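Plimby Rental
Lighting / Continuous / Panels

Fomer 144 Soft Panel, two-head kit

Item 2769
Page revised November 2018

Overview

The Fomer 144 is a fixed-color LED panel for interview, portrait and tabletop work. Each head carries 144 diodes behind a removable opal diffuser, and the output is set at 4000 K. There is no bicolor adjustment on this model. The kit is rented as a pair with stands, supplies and a hard case. Single heads are not rented separately.

The fixed color is the main thing to check before booking. At 4000 K the panel sits between tungsten and daylight sources. It matches many office and classroom fixtures closely enough to mix without gel. It will not match window light. Customers who need to balance to a window should book a daylight head instead, or add the correction gel set listed under Options.

Head construction

The head is a shallow rectangular tray with a ribbed back. The yoke attaches at the midpoint of the short sides and locks with a knob on the left. Tilt is continuous and holds position with the diffuser and grid fitted. With the softbox fitted, the knob has to be tightened by hand after every change of angle, and a sandbag on the stand is required.

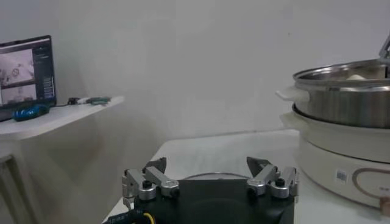

Contrast between adjacent materials is where the 144 differs most from a bare panel. The opal diffuser lowers the brightness of small highlights and makes their edges less abrupt, so less exposure has to be given up to protect them. Silver aluminum linkage bars on either side of a black housing are a typical case. Exposed for the aluminum, the housing can lose its surface detail, including a contour as faint as the circle on the face of this one. Exposed for the housing, the bars may clip. Set one head low and to the side as a raking light for the dark surface, and flag it from the brighter metal. The screws in the pivot caps are dark and need some of that side light too if they are to show their shape.

Dimming

Dimming is by a detented dial on the back of the supply. The lowest setting is usable for video at common frame rates. We check each supply for banding at the counter before it goes out, using a rolling shutter camera at normal shutter angles. High-speed work is a different matter and should be tested by the customer before the shoot day.

The dial does not read in stops. Sarmīte Stankevičius in our service room has prepared a card that converts dial positions to stops below full output. It is taped inside the case lid. The values apply to the opal diffuser without the grid.

Both supplies can be linked so that the dial on the first controls the second. The link cable is the short one with the gray collar. Do not substitute an audio cable with the same plug.

Diffusers and softbox

Two diffusion options are included: the opal sheet, which slides into the front channel, and a folding softbox by Rebane that clips over the head. They can be used together. The softbox enlarges the source considerably and costs light, and for a seated interview at normal working distance most customers use it on the key and leave the fill with the opal sheet only.

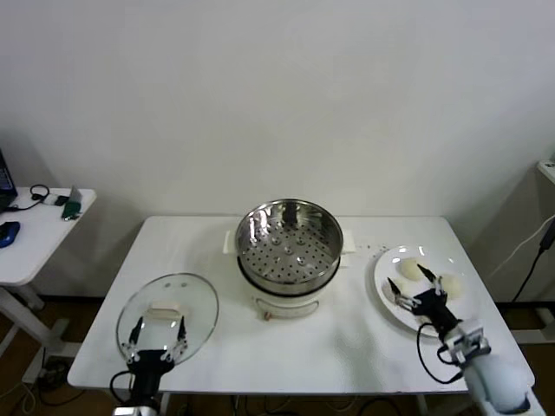

Placement matters more than output when the subject includes clear or polished surfaces. The size and angle of the source decide what the reflection looks like, and dimming only makes it weaker relative to other light in the room. A clear glass lid lying on a white table will pick up whatever is overhead, as this one does, and a shiny basket rim will do the same along part of its edge. Turn off ceiling fixtures where possible. Then move the key toward the back of the table until the reflection in the glass runs to one side, and add the second head as a broad fill from the front. White tables and off-white walls return a good deal of light, so the fill usually ends up lower than expected. Check separation along the far edge of the table, where white meets off-white with little difference in tone.

Color

Set the camera to a manual white balance of 4000 K, or take a custom reading from a gray card lit by the panels alone. Automatic white balance is not recommended for multi-shot work. It will drift as framing changes, particularly with large areas of white in view.

The two heads in each kit are matched. They are labeled A and B with the kit letter, and they should stay together. If a head is exchanged during a rental, exchange both. Mixed heads from different kits may show a slight green or magenta difference that is hard to remove later, since it affects only one side of the subject.
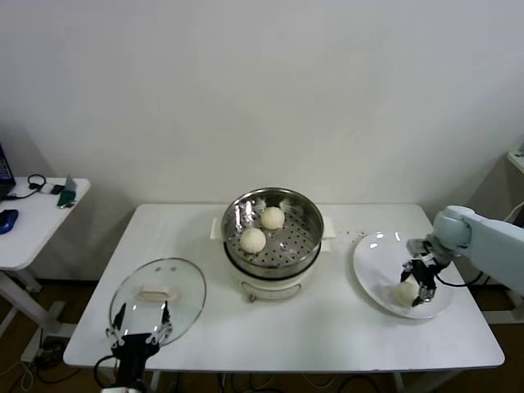
The diffuser also shifts the color slightly. The shift is small and toward warm, and it is the same on both heads as long as both carry the same type of sheet. Where the key has the softbox and the fill does not, take the custom reading with both lights on and the card in the subject position. Older opal sheets yellow with use. Ours are replaced every July.

Grid

The fabric grid attaches to the front of the softbox with hook and loop tape. It limits spill onto backgrounds and keeps the source out of the lens when the head is used behind the subject. The grid should be stretched flat. A sagging grid gives uneven cutoff, with a visible step on plain walls.
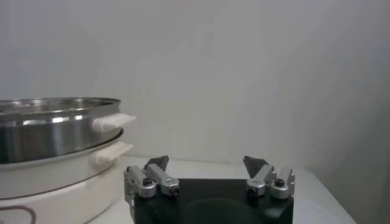 Without the grid, the softbox gives a clean rectangular reflection on flat surfaces and a compressed one on curved surfaces. A cylinder gathers reflections from a wide part of the room into a narrow width, so the space between lights becomes part of the picture. The side of a stainless steel pot will show it as bands of light and dark gray, and a rounded rim concentrates the same sources into much brighter streaks. To soften the bands, put a white card between the heads. To strengthen them, use black card in the same place. The white plastic handle beside the metal needs watching in either case. It reaches full white sooner than the darker bands suggest, and two handles stacked one above the other can merge unless the lower one is given some shadow.

Power

Each supply runs from a standard grounded outlet. Both heads can share one household circuit. Battery plates are available under Options, but run time at full output is short and the batteries are charged separately. The supply should stand upright with the vents clear. The fan is audible in a quiet room. For dialogue, use the head extension cable and put the supply behind a flat or in the next room.

Kit contents

Fomer 144 head, 2
Power supply with dimmer dial, 2
Head cable, 2
Head extension cable, 2
Opal diffuser sheet, 2
Rebane folding softbox with grid, 2
Light stand, 2
Sandbag, 2
Supply link cable
Hard case with wheels

Options

Correction gel set, tungsten and daylight
Battery plate pair
Cuvholm boom arm with counterweight
Black and white card set

The Cuvholm arm is rated for the head with opal sheet. It is not rated for the head with softbox and grid.

Booking and returns

Student rates apply with a current enrollment card. Cases are opened and checked at the counter on collection and again on return. Allow the heads to cool before packing, and coil the head cables loosely in the lid pocket. Tight coils damage the connector at the supply end, and this is charged as a repair.

Bookings: Triin Petrauskas, rental desk
Technical questions: Siiri Zariņš, lighting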